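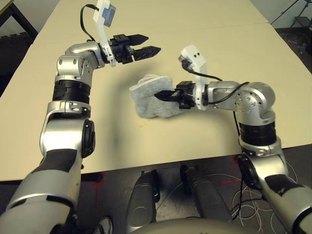 Akcombe Workshop Notes, No. 179, p. 4

Keeping table linen and glassware between outdoor receptions

Wash cloths within a day of use. Red wine and candle wax are treated before the wash, wax by scraping cold and then pressing between sheets of plain paper with a warm iron. Starch is left out until the next booking; starched cloths crack along the fold in storage.

Roll long cloths on cardboard tubes. Folded cloths should be refolded every March on a new line.

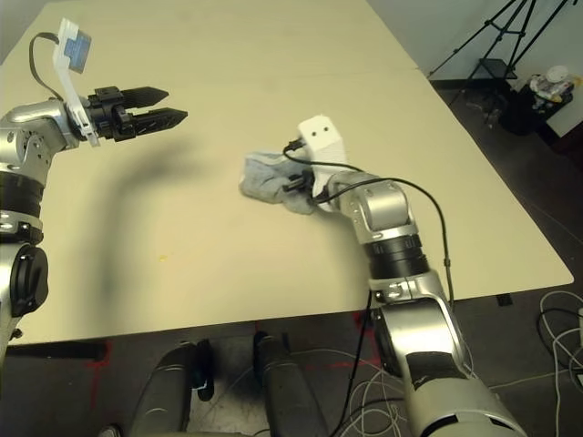
Tubes are labeled at the open end with length, width and date of last wash. Shota Kinoshita uses laundry marker on cotton tape, tied on with a slip knot.

Glasses go in divided crates, rim up, no more than four crates to a stack. For a stock of around 500, allow one spare crate in ten for breakages and late returns. Rinse hard-water film with one part white vinegar to four parts water, then clear water, and dry upside down on a rack before crating.

Tent pegs: wire brush, light oil, dry bucket with a lid.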